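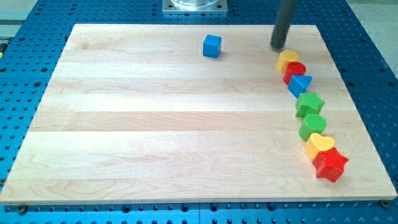 Small Rooms, Big Sound: what I've learned about monitors, feedback and the people on stage
Speaker notes, 1/2/25

Opening (take your time, let people find seats)

Thank you all for coming out, and thank you to the folks at Flandeo for the room and the very generous pot of coffee in the back. Please get up and refill whenever you like, I won't be offended.

Who I am: I mix live bands in small rooms. I've done the odd festival, and I enjoyed them, but most of my working life has been spent in places where the mixing desk is next to the coat rack and the drummer can hear me unwrap a sandwich. So this is a talk about stage monitors in rooms like that. If you came for line arrays, I'm so sorry, you're in for a long evening, but do stay!

Ask for a show of hands: who plays, who mixes, who does both on the same night? (Be kind to the last group. They're tired.)

What monitors are for

Start with the basic problem. The singer is standing behind the main speakers. What reaches them from the mains is mostly low end and whatever bounces off the back wall, and it arrives late. Meanwhile the guitar amp is pointed at the backs of their knees and the cymbals are right at ear height. They can't hear their own pitch, so they push, and by the fourth song the voice is going.

So we put a wedge on the floor in front of them, and now we have a loudspeaker aimed at a microphone, and we all know how that ends.

(Pause here. Do the feedback noise if the crowd seems friendly.)

The Khaemba story

I told this one last time and somebody asked for it again, so it stays in. When I started at Khaemba, the club had a stage you could cross in 3 big steps. It had a low ceiling, a brick wall behind the drums and a mirror down one side that the owner loved very much. We had 6 wedges on that stage. I thought six was wonderful. I thought it meant we were a proper venue.

Every night was a fight. A singer would ask for a little more, I'd give them a little more, the bass player couldn't hear over it and would turn up the amp, and then the singer would ask again. By the end of the night the stage was so loud that I'd have the vocals nearly out of the main speakers and people in the front row were still complaining.

One night in November two of the wedges died during sound check, and I had no spares and no time. We did the show with four. The singer asked for less in the second set. I'd never had that happen before, and I remember standing there with my hand on the fader thinking I must have misheard.

I took it down to 3 the following week and left it there for as long as I worked in that room.

Getting the stage quiet first

Before touching an EQ, walk up on the stage. I mean really walk up, stand where the singer stands, and have the band play a chorus. Then ask yourself what's loudest. In my experience it's usually the guitar amp or the crash cymbal, and neither of those is in your monitor mix at all.

Tilt the guitar amp back or put it on a chair so it points at the player's head. Most guitarists turn down on their own within a song, and you've had no argument with anybody. If the room allows it, put the amp at the side of the stage pointing across. Hang a heavy curtain behind the drums. At Khaemba we used an old theater drape that smelled of dust and cigarettes, and it did more for the vocals than the graphic EQ I'd saved up for.

Drummers: ask nicely, and ask early. Thinner sticks are a fair thing to suggest at load-in and a terrible thing to suggest two minutes before doors.

Where the wedge goes

Know your microphone's pattern. A cardioid rejects best straight behind, so the wedge goes straight in front of the singer, facing the back of the mic. A supercardioid or hypercardioid hears a little bit from directly behind, so you want the wedge off to one side, or a pair with one on each side. I see this mixed up all the time, and I mixed it up myself for years.

Then there's the hand around the grille. Cupping the mic closes off the ports that make the pattern work, and a nice directional microphone starts hearing everything. I usually bring it up as a tone matter. I tell the singer they'll sound clearer with the hand a bit lower, which they will, and the feedback goes away along with it.

(If there's a mic on the stand, demonstrate. Warn people first.)

EQ, briefly

Start with the high-pass filter. I put it at 150 on most vocals in the wedges, higher than I'd go in the mains, and I've had very few complaints. There's plenty of low end on stage already without my adding any.

After that, bring the wedge up slowly until it just begins to ring, find the frequency, and take out a small, narrow piece. Do it again for the next one. Then please stop! I used to keep going until I had 9 cuts across the graphic and the singer told me it sounded like a telephone in a sock. If you need that many, go back and move something. Every cut you make turns the voice down as well, and then you turn the whole thing up, and you're right back where you began.

Also, ring out the wedge with a person standing there. A hat brim or a face near the mic changes what bounces back into it.

In-ears, since somebody will ask

I like them. They solve the loudness problem in one go, and singers often last longer on tour with them. But a band that's new to them can feel shut in a glass box, especially in a small room where half the fun is hearing people shout at you. Put up an audience mic and feed a little of it into their mix. The Terkov, where I do a lot of my work these days, has two permanently clipped up near the lighting bar, and visiting bands are so grateful that I feel a bit guilty taking the credit.

Put a limiter on every in-ear mix, and have a wedge plugged in and ready on the side for when a battery gives out.

Talking to the band

This is my favorite part, so watch the clock.

Learn people's names before you line check. Agree on hand signals, because "more" with a finger pointed up could mean anything at all. When someone says they can't hear themselves, ask what they can hear, and try taking that down first. And when you change something, look up at them and wait for the nod.

At the Neltadano sessions we had a different band every hour with hardly any changeover, and I kept a strip of tape on the desk with each player's name and the one thing they'd asked for. People came back the next year and I still had the tape in a drawer. I got hugged over that tape.

Questions

Leave plenty of time. If it's quiet, ask what the worst stage in town is and let them go at it. Repeat each question into the mic for the people at the back.

Remind everyone that I have foam earplugs in the box by the door, and to take a couple of pairs home.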